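Small Hall, Long Night

At Tondonum the doors open when Chaltu Lencho finds her keys. Tonight it takes a while. There's a line down the steps already, two cellos in it, somebody's grandmother, a kid eating fries out of the bag.

The hall was a seed store once. Then a dance school, then nothing for a long time. Lencho took it on with a borrowed piano and a list of phone numbers. Forty-two chairs that first August, most of them from a church that was closing. The season now runs to 19 concerts and she still sets out the front row herself.

"I like to know who's got the wobbly one," she says. Then she's off, a fuse has gone upstairs.

I catch up with her by the coats. She talks fast. The Sturkby Quartet are stuck behind a truck and she has moved the start back by half an hour and told the audience so, standing on the second step with her glasses pushed up in her hair. No groans. Someone asks if the bar can open. It can.

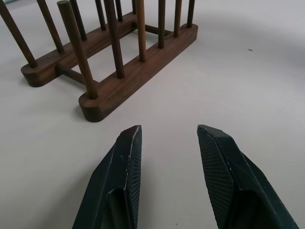
Programming is the thing she gets asked about most. She won't do themes. Won't do anniversaries either, or not on purpose. What she does is call players and ask what they've been practicing at home that no one will book. That's how Tondonum ended up with a whole night of music for bass clarinet, and how it got Atum, the song cycle by Eustaquio Ventura that closes this season.

Ventura is here, at the back, in a coat too heavy for the room. He wrote Atum over seven winters. Put it in a drawer twice. It's for one voice, string quartet and a harmonium, and the harmonium has been a problem since the begining, as three halls told him they had no way to get one up the stairs.

Tondonum has a ramp. "So that was the artistic decision," he says.

He's funny, quiet, a bit worn out from rehearsal. The fourth song still isn't right, he says. Too many words before the first breath. He changed it at lunch and the singer was very polite about it. She has until tomorrow to learn it.

Money, then. Has to come up. A full house brings in enough to pay the players and heat the building, not much past that. The rest is the Alemayehu fund, which pays for new work, and roughly 400 people who send something every year. Some send a little. One sends jam, which goes on the bar and gets sold by the slice of toast.

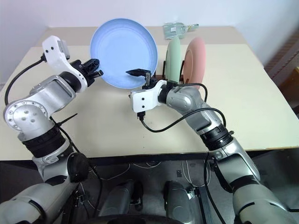

The quartet gets in at ten past eight, still in their boots. No sound check. The viola player tunes in the corridor with the door half open and people in the last rows turn round to listen. Then they're on, and it's Haydn, quick and a little rough for the first page, and after that not rough at all. A slow movement so soft you can hear the radiator.

Lencho listens standing up, by the fuse box, one hand on it.

At the break I ask what she wants next. A better piano. Lights that don't buzz. A second night for every concert, so a player who has traveled all day gets to try the piece again with the nerves out of the way. She has been pushing for that one for years and next season four of the programs will get it. Atum too, if Ventura stops rewriting the fourth song.

He has his pencil out when I pass him. The bell goes for the second half. Lencho is back on the steps calling people in from the yard, and teh kid with the fries has got himself a seat in the front row.

Tickets for the closing concerts are on sale at the door and by phone, afternoons only.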